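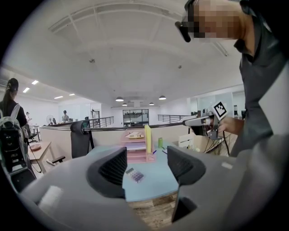 Meenakshi Devadiga says the first thing people get wrong about a night market is the lights. They buy too many. Then they buy the wrong kind, then it rains.

5 min read

She has run the one at Jampot — sorry, Jamport — for 4 summers now. Parking lot behind the old feed store, gravel on one side, bad asphalt on the other. We talked in her kitchen with the kettle going and her phone buzzing the whole time. She answered maybe half the calls.

"You want people to see the food," she said. "You don't want them to see the parking lot. So you light the tables and leave the rest alone."

The market started small. A dumpling stand, two women selling plants, a man with knives to sharpen. The first night she had a folding table and a cash box and no plan for trash. She drove it all home in the back of her car. The car smelled like fryer oil until Thanksgiving.

"My husband said, is this a business or a punishment. I said give me one more summer."

One more summer turned into a waiting list. Vendors come from Tolevbridge, from Skunard, a few from farther out who sleep in their vans. On a good night there are 60 stalls. She won't go past that. The lot could hold more but the line for the bathrooms couldn't.

How does she pick who gets in? She made a face at that one.

"I eat it. If it's food I eat it. If it's soap or whatever I take it home and use it for a week." And then? "Then I call them. I don't email people no. If I'm going to tell you no, you should get to yell at me a little."

Some do. A candle maker yelled for twenty minutes, then applied again the next year with better candles. Got in.

The busiest night so far drew 3,000 people, which the lot was not ready for and neither was the road. Cars were parked along the creek all the way back to the bridge. The sheriff's office called. The corn guy sold out before dark and went and bought more corn from the grocery store, at full price, and sold that too.

"I was hiding behind the generator," she said. "Really hiding. I ate a whole bag of kettle corn back there and thought, okay, I quit."

She didn't quit. She added a shuttle from the high school and moved opening time up an hour so families with little kids could come and go before the crush. Also a rule: no amplified music after nine. The neighbors wanted eight, the bands wanted eleven. Everybody is a bit mad about nine, and she has stopped taking calls on it.

The fee is the other fight. Stalls pay 700 dollars for the season, flat, same for everyone. She has been told to charge the food stands more, since they make more. She has been told to take a cut instead. She doesn't want to look in anyone's cash box.

"A cut means I have to not trust you," she said. "I'd need a whole person just for not trusting people."

The money goes to insurance first. Then toilets, power, the shuttle, paint for the lines on the lot, a kid who directs traffic and is very good at it. What she pays herself she wouldn't say, except that it's less than the kid thinks.

Gautam comes up a lot when you talk to her. It's the tea stand near the gate, been there from the second year, and it's where vendors end up when they're packing down and too tired to drive. They leave the burners on late. Arguments get settled there. Two of the bakers now share a kitchen because of a conversation at that counter, and one pair of vendors got married, "though I think they were going to do that anyway."

Does she ever get to walk the market like a regular person?

"Once. I had a fever and my sister ran the gate. I put on a hat. I bought noodles, I stood in line, I got annoyed at the line. I thought, who runs this."

She fixed teh line the next week. Moved the noodle stand to the corner so it could bend around the side and stay out of the walkway.

The season goes through the end of September if the weather holds. Last year it didn't, and they lost the final two nights to wind — canopies down, one of them in the creek. She's bought heavier weights for every leg and she'll be checking them herself.

After that she sleeps. Then soap samples start coming in the mail.

More in Local Food
Where to park for the Skunard harvest supper
Tolevbridge bakery adds a second oven
Sweet corn, three ways, no grill
What your food stand permit covers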